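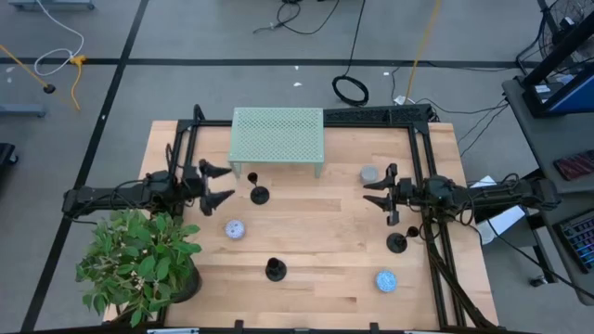

Butcher block tops: oil or hard finish?

clulia
I am so in love with butcher block right now! Finally got my tabletop sanded and I can't stop running my hand over it. All those long strips, pale tan next to darker brown, and one reddish streak near the middle that I'd have paid extra for. Now what do I put on it? I have mineral oil here and a can of hardwax.

grondent
Mineral oil, every time! Two coats the first day, then one whenever it looks thirsty. Mine gets red wine on it constantly and I just sand the spot and go again. That streak will glow, you'll see.

Shin132
Going to disagree with grondent. Oil is lovely for a month and then every goblet with a round foot leaves a ring. I switched to hardwax in June and haven't looked back. Six hours between coats and let it cure before you set anything down.

grondent
Rings are character :) And you can't patch hardwax as easily.

Shin132
You can, I did a corner last week! Scuff, wipe, done.

humness
Either one works, but do the underside too or the top can cup. Also, a little rack with legs is great for drying stemware, air gets under it.

clulia
Underside, of course, I totally forgot! OK, trying both on an offcut tonight. Will report back!

26 Jul 2022 | 2 shares | 6 comments
Contact | Copyright Humness Boards | Back to top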